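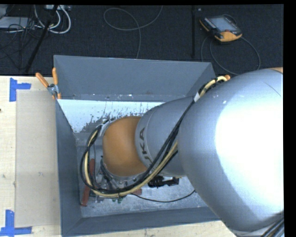 My sister-in-law reckons she'll never fold another towel once the robots get here, and she's been saying it since the Kinutis ads started in April. I'd love her to be right! But I've spent 21 years on shop floors (the last 6 at Flesura, mostly packing) and I'm still waiting for an arm that can empty a bin of mixed parts without somebody hovering nearby.

Give it one part, same spot, 700 times a shift, and it's brilliant, it leaves me for dead. Tip in 2 sorts at funny angles and it's a different story. My kitchen drawer is far worse than any bin at work, and the colour of the tea towels is the least of it. So no, not yet. I'll keep doing my own dishes for now.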